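Der rosa Posten

Eine Kurzgeschichte
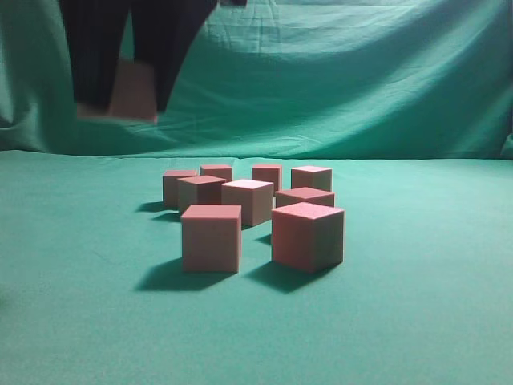

Rosa Würfel auf grünem Tuch.

Myrtle Tran glaubte nicht an die Würfel. Sie hatte das schon am Telefon gesagt, als Kowalczyk anrief und ihr den Auftrag schmackhaft machen wollte, und sie sagte es wieder, als der Karton auf ihrem Küchentisch stand und sie das Klebeband mit dem Brotmesser aufschnitt.

»Es sind Würfel«, sagte sie.

»Es ist ein Ordnungssystem«, sagte Leilani Dunleavy, die am Fenster lehnte und ihren Mantel nicht ausgezogen hatte. »Steht im Begleitheft.«

Das Begleitheft hatte 200 Seiten und kam von der Firma Skonero. Auf der ersten stand, der Mensch lebe in einem Zustand dauernder Zerstreuung. Auf der zweiten stand, dass sich das ändern lasse. Myrtle blätterte weiter bis zu einer Seite, auf der nur das Wort »Legen« gedruckt war, und klappte das Heft zu.

Sie schrieb seit acht Jahren Gutachten über Dinge, die angeblich halfen. Ein Kissen gegen Entscheidungsschwäche war dabei gewesen, eine Lampe der Marke Emomus, die je nach Gemütslage die Farbe wechseln sollte und dann den ganzen April über beige geblieben war. Kowalczyk verlegte das alles in einem Heft, das in Wartezimmern auslag. Er zahlte spät, aber er zahlte. Diesmal wollte er keine Gebrauchsprüfung, er wollte eine Erfahrung. Das Wort hatte er zweimal benutzt.

»Und das Tuch?«, fragte Leilani.

Das Tuch lag zuunterst. Es war blaugrün und viel zu groß für den Tisch. Man sollte es laut Heft hinter der Fläche aufhängen und nach vorn auslaufen lassen, damit der Blick keine Kante finde. Myrtle hängte es mit Wäscheklammern an die Vorhangstange. Es warf Falten. Sie zog rechts, da wanderten die Falten nach links, und als sie links zog, sprang eine Klammer ab und verschwand hinter dem Heizkörper.

»Mein Blick findet eine Kante«, sagte sie.

»Du musst es bügeln.«

»Ich bügle doch keine Erfahrung.«

Die Würfel waren alle gleich groß und matt, in einem Rosa, das sie an die Badezimmerfliesen ihrer Tante erinnerte. Oben wirkte es kräftiger als an den Seiten, aber das konnte auch an der Küchenlampe liegen. Sie nahm einen in die Hand und wartete. Im Heft stand, dass man beim ersten Berühren häufig eine Art Ruhe verspüre. Myrtle verspürte, dass sie seit dem Frühstück nichts gegessen hatte.

Sie stellte den Würfel hin. Dann den nächsten. Die Anweisung lautete, man solle sie so legen, wie sie liegen wollten, und das war genau die Art Satz, für die sie Kowalczyk gern eine Zulage berechnet hätte. Ein Würfel will nicht liegen. Ein Würfel liegt, und wenn man ihn schief hinstellt, liegt er schief. Sie stellte sie in Reihen auf, weil ihr nichts anderes einfiel, und die Reihen wurden nicht gerade.

»Die da hinten steht zu weit links«, sagte Leilani.

»Das will sie so.«

Leilani lachte und zog nun doch den Mantel aus. Sie arbeitete bei Zondano in der Buchhaltung und hatte, anders als Myrtle, eine Schwäche für Dinge mit Begleitheft. Im Bad hatte sie eine Bürste, mit der man sich vor dem Schlafengehen die Unterarme abstreichen sollte. Sie behauptete, davon träume sie weniger von Rechnungen. Myrtle hatte nie gefragt, wie viel weniger.

»Darf ich?«, fragte Leilani und schob einen der Würfel ein Stück nach vorn. Dann trat sie zurück und kniff die Augen zusammen. »Besser.«

»Woran siehst du das?«

»Das sieht man.«

Myrtle sah es nicht. Sie ging in die Hocke, bis ihre Augen auf Höhe des Tisches waren. Von hier aus wurde das Grün zu einer Art Wiese, einer, auf der nichts wuchs. Die Würfel standen darauf wie eine Siedlung, in der man gerade zu Mittag aß. Sie ärgerte sich über den Vergleich, sobald er da war. So etwas stand bestimmt auf Seite hundert.

Sie schob den Würfel zurück.

»He«, sagte Leilani.

»Ich prüfe das nur. Wenn es vorher besser war, muss es jetzt schlechter sein.«

»Ist es auch.«

»Gut. Dreh dich um.«

Leilani drehte sich zum Kühlschrank. Myrtle wartete, fasste nichts an, raschelte ein wenig mit dem Begleitheft und sagte dann: »Jetzt.«

Leilani betrachtete die Würfel lange. »Viel besser«, sagte sie.

»Ich habe nichts verändert.«

»Dann war es eben vorher schon gut, und ich habe es nicht gemerkt.«

Dagegen war schwer anzukommen. Myrtle holte ihren Block und schrieb: Versuch 2, Wirkung bei D. unabhängig von der Lage. Das gefiel ihr. Damit ließ sich ein Gutachten beginnen. Sie schrieb noch dazu, das Tuch fussele, strich es aber wieder, denn es fusselte nicht, sie hätte es nur gern gehabt.

Sie aßen Brot mit Käse im Stehen, weil der Tisch belegt war. Draußen wurde es dunkel, und Leilani erzählte von einer Abrechnung, in der jemand fünf Hotelnächte in einer Stadt ohne Hotel geltend gemacht hatte. Beim Reden streckte sie die freie Hand aus und rückte einen Würfel zurecht. Ein wenig später noch einen. Myrtle sah zu und sagte nichts. Sie hätte es aufschreiben müssen, doch der Block lag auf der anderen Seite, und sie hatte Butter an den Fingern.

»Was schreibst du ihm denn nun?«, fragte Leilani an der Tür.

»Dass es Würfel sind.«

»Darauf wartet er bestimmt.«

Als sie fort war, spülte Myrtle die beiden Teller und wischte die Krümel von der Arbeitsplatte. Dann setzte sie sich vor das Tuch, um die Sache abzuschließen. Sie schrieb einen ersten Satz über die Leichtgläubigkeit im Allgemeinen und einen zweiten über den Preis, der nirgends im Heft stand und nach dem sie Kowalczyk würde fragen müssen. Beim dritten Satz blieb sie hängen. Hinten links stand einer zu weit draußen. Er stand da, seit Leilani ihn hatte stehen lassen, und er störte.

Sie schrieb den dritten Satz zu Ende. Er handelte von Suggestion und war ordentlich gebaut.

Dann legte sie den Stift hin, beugte sich über den Tisch und hob den Würfel mit zwei Fingern an, nur um zu sehen, ob es ohne ihn besser war. Das war Teil der Prüfung. Sie hielt ihn über die anderen, mal höher, mal tiefer, und konnte sich nicht entschließen, ihn irgendwo abzusetzen. Im Treppenhaus ging das Licht an und wieder aus.

Kowalczyk rief am nächsten Morgen um acht an. Ob sie etwas habe, wollte er wissen, und ob es eine Erfahrung gewesen sei.

»Nein«, sagte Myrtle. »Ich brauche noch zwei Tage.«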